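跟Liudmyla Kostiuk聊垃圾分类，我本来只打算占她半个钟头，结果茶续了三回，她还没讲完铝箔盘那一段呢！

她在Clodton住了很多年，如今给Dudby做回收顾问，专门教办公室和食堂的人怎么收拾吃剩下的那一摊。我问她最头疼什么，她想都没想：“外卖盒子。大家吃完往桌上一搁，站在桶前面发愣，愣完了随便一扔。”

我赶紧承认我就是那种人（真的，我家厨房的桶惨不忍睹）。她笑得不行，说没关系，先从两样东西练起，一个铝箔盘，一团揉皱的纸。

“铝箔盘你要先看底，”她说，“那些压出来的花纹最会藏油。拿热水冲一下，用不着洗得像新的。”我又问要不要压扁，她说看当地的规定，她在Messina干活的时候，那边的分拣站就喜欢大家把盘子捏成团，小片的铝箔太容易漏过去了。

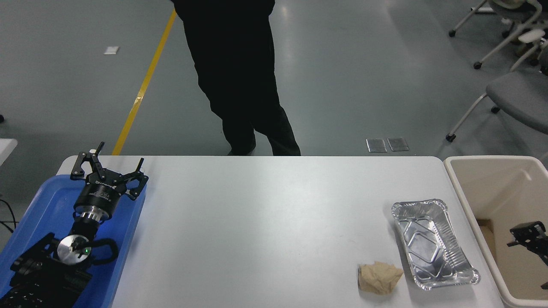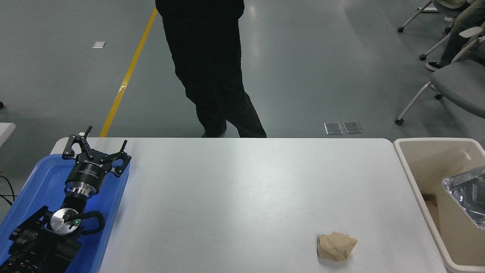

桌子右边都是那只米色的大桶，铝箔盘一张里在桌上，一张里在桶里。

说到纸，她的话就更多了。“沾了油的纸别往废纸里放，一张能连累一整袋。”干净的牛皮纸她倒建议摊平，揉成团太占地方。她给Bonditz的食堂做过一次统计，22天下来，收了271个铝箔盘，里头能直接送走的少得可怜，大半都还粘着酱汁。后来她只改了一件事，把桶挪到餐桌旁边，伸手就够得着。“人吃饱了是懒的，你别跟他讲道理，你把桶推过去！”

这句我记在本子第一页了。

我最后问她自己家里有几个桶。她掰着手指头数，4个，阳台上还有一个装瓶盖的，她说那个不算，那是她外孙女的。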